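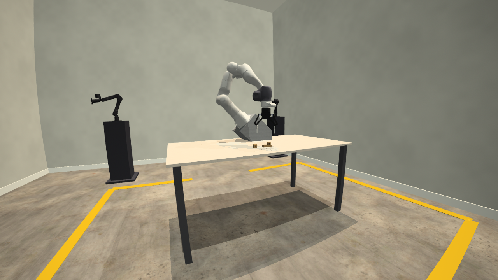 4 min read

Looking Hard at Numbers
Speaker notes, Saturday session at Josteo
Mojtaba Hassanpour

Slide 1 - title

Wait for the doors to close. Thank them for picking numerals over the lettering workshop next door!

Start with the bus story. I was on the Grukari line last winter, reading the route number on the front of the bus from across the street, and I got on the wrong one. The 3 looked like an 8. I stood there at the end of the line with cold feet and I was thrilled, because I finally had an opening for this talk.

Ask: who has misread a number this month? Let hands go up. Take two stories, no more, or we lose the clock.

Slide 2 - ten shapes

We read letters in groups. A smudged letter in a word is easy, since the rest of the word fills it in for you. Say "tom_rrow" out loud and let them finish it. Now put up 682 with the middle digit covered. Could be anything. Every digit has to stand on its own feet, and that makes drawing them such a great problem.

Point out how odd the set is. The 1 is nearly nothing, the 8 is packed tight, the 4 is all corners and the 7 has a huge hole under its arm. They are all supposed to look like family. I love this.

Slide 3 - the 1

Spend real time on this one. A bare vertical stroke is the simplest 1 and it gets mixed up with a capital I and a small L all day long. Add a flag at the top and it gets better. Add a flat base and it fills out its space too, so it doesn't look lost beside a 0.

Show the three versions from the Totance sketches, side by side. Ask the back row which ones they can tell apart. (The back row is always right about this.)

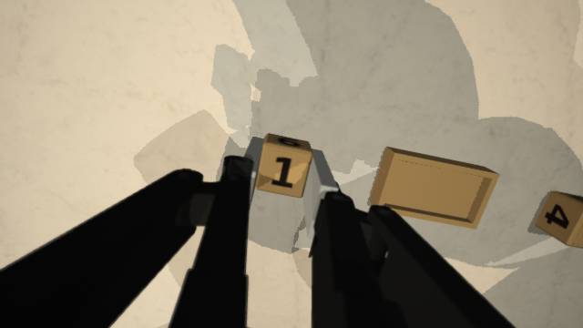

Then the price tag example. Eleven dollars and eleven cents, set with bare strokes, looks like a fence. Same price with flags and bases, and people relax. You can hear it in the room if you leave a pause.

Slide 4 - 6 and 9

Anything that can be picked up can be read upside down. Game pieces, locker tags, pool balls, the little discs at the coat check. Draw a line under the 6, or a dot after it, or change the shape of the tail so the two aren't twins. Straight tails help a lot. Curly tails are prettier, and I will admit on stage that I always want the curly ones.

Mention my coat. I got somebody else's coat.

Slide 5 - tall and short

Two families. Lining figures all stand the same height, like capitals. Old-style figures go up and down like lowercase letters, so 6 and 8 reach up and 3, 4, 5, 7 and 9 hang below the line.

Old-style ones are lovely in a paragraph. Read the Ezeani cookbook page aloud - "25 small plums, 200 grams of sugar" - and show how the numbers sit quietly in the sentence. Then show the same page with lining figures, where the 200 shouts. Neither one is wrong. A recipe that you check with floury hands from across the kitchen may want a bit of shouting.

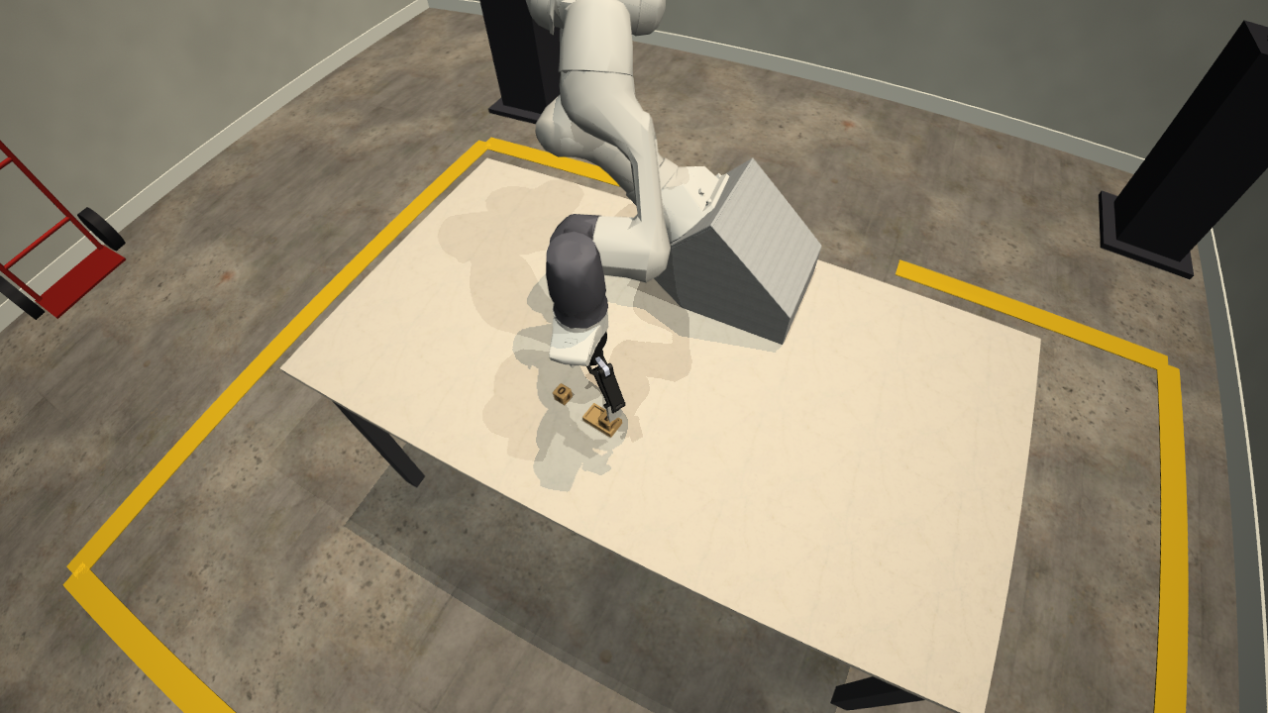

Small wooden pieces on a pale tabletop.

Slide 6 - columns

Quick one. If numbers stack, each digit needs the same width, or the columns wander. Show the bad invoice. Count to five silently. People who do books for a living will start to groan by three.

In running text you want the opposite, with the 1 allowed to be narrow. Plenty of typefaces carry both sets and the better one is hiding in a menu. Show where the menu is. Somebody always comes up afterward just to say thank you for the menu!

Slide 7 - light and angle

My favorite part, so don't rush. We draw numbers flat and straight on, and then they go out and live on the sides of things. Tilt the printed card slowly under the lamp. The 3 and the 8 go first. The 0 gets thin and starts to look like a 1. Shade does it too, and so does a curve.
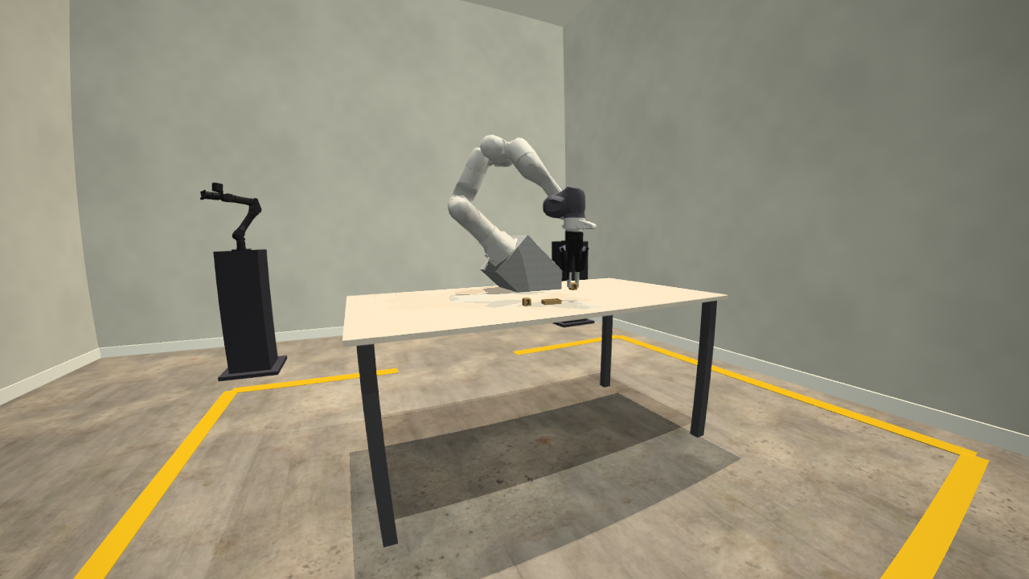 Hand out the cards now, one per row, and have people tilt them for each other. Let it get noisy. Call time after two minutes and ask which digit held up longest. Most groups say 7, and I would love to hear a good argument for 4.

Slide 8 - homework

Ask them to take one number they pass every day - a house, a locker, a platform - and draw it at 18 steps away. Pencil is fine. Then walk up close and draw it again.

Questions. If the zero with a slash comes up, I have backup slides. Please let the zero with a slash come up.

Remember to collect the cards.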